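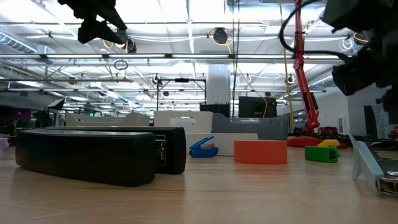
The practice table at the Wurix shop in Pumthorpe, with speakers, a blue clip and an orange ring-shaped piece among the items set out.

PUMTHORPE, August 19, 2025 - Six weeks into its remote teaching program, Wurix has 233 recorded demonstrations on its drives and wants 600 before the end of September.

That's the word from Elvia Barajas, who runs the teaching floor. Small team. One long room off the loading side of the old Parsa building, tables down the middle, a fluorescent light over everything, ducts and pipes left bare overhead.

The job right now is tabletop sorting. Pick a thing up, put it in the right container, go back for the next one. A person does it first, by driving the arm from a control handle a few steps away. The computer keeps the arm positions and the camera pictures together. Later a program trains on those recordings and tries the job without a hand on the handle.

"People think we write down the moves," Barajas said. "We don't write anything. Somebody drives it, and we keep the drive."

A demonstration can be short. The good ones run 17 seconds, start to finish, one object. Anything where the operator stops to think gets flagged, and Barajas goes over the flagged ones herself at the end of a shift. Some get kept. A slow reach is fine with her. A reach that changes its mind halfway is usually out.

The objects are a mixed bag on purpose. Black speakers laid on their sides. Blue plastic clip, orange-red inside the jaw. A short orange cylinder, wide like a ring or a bowl. Green block with something yellow on top. A see-through pale blue stand with a metal clamp at its lower end. Containers wait behind, a white tray with a handle slot and a light grey bin with mesh or holes in the side.

The speakers are the worst of it, according to the operators. Too wide to take across the long way, so the gripper has to come in over the short side, and new people nearly always go for the long side first. Those attempts are saved in a seperate folder. Barajas wouldn't say yet whether they'll be used for anything.

The clip is the other trouble spot. Low to the table, easy to knock. Operators are told to come down straight over it and close slow.

Pale blue stand, different problem. It's hard to see through the camera, being see-through itself, and the operators work from a screen for part of each shift. On those runs they aren't allowed to look up at the table. Barajas says it's a fair rule: the trained program only gets the camera too.

Wurix teaches two ways at the moment. The first is the remote handle. The second is hand guiding, where the operator takes hold of the arm itself and walks it through the motion with the motors gone slack. Hand guiding is quicker to learn. It also puts a human arm in the camera picture, which the training people don't like, so those runs get played back afterward by the machine alone and recorded a second time. Doubles the work. It's still the method of choice for the tray, where the fingers have to line up with the handle slot and the remote handle feels, in one operator's word, "mushy."

New operators get 2 shifts of practice before their runs count. Practice is soft pieces only, no speakers. After that it's a full table, and the layout changes between runs. Operators move things by hand, a bit left, a bit back, turned around. If the pieces stay put, the program learns the spot and not the object. Wurix found that out in the first week, when a test run reached with great confidence for a clip that had been moved to the other end of the table. All of that week's recordings were set aside, and the 233 doesn't include them.

Elteck, which supplies the control handles, sent over a revised grip last month after complaints of sore thumbs. The close button moved to the side. Mixed reviews so far. Two operators have asked for the old ones back and been told they can have them, as long as they stick with one kind for a whole shift.

There was talk in town earlier this summer that the program would mean fewer jobs on the Parsa packing line next door. Barajas was asked. She said the teaching floor has hired from the line, not replaced anyone on it, and that she can't speak for what Parsa does next year. A Parsa office worker reached by phone said the company had no comment on staffing.

The packing people turn out to be good at it, for what it's worth. They already know how a thing wants to be picked up, Barajas said, and they don't rush. The ones who play a lot of video games are faster on day one and rougher on the objects. By the second week you can't tell the two groups apart in the recordings.

First real test of the trained program is planned for September. Same kinds of objects, plus a few it hasn't met. An operator will stay on the handle the whole time and can take over with one button. Every takeover gets recorded as well and goes back into the training pile, and Barajas expects plenty of them. She declined to set a target score.

"I'd like it to get the tray right," she said. "Start there."

Wurix is taking names for part-time operator spots through the end of the month. No experience with machines required. Shifts are four hours with a break in the middle, and applicants will be asked to do a short tryout on the handle. Sign-up sheets are at the front desk of the Parsa building, street side enterance. Please don't use the loading door.

The shop plans to open the floor to visitors once the September test is over. No date set. Those who sign up for a visit will get a turn at driving, Barajas said, probly with the soft pieces.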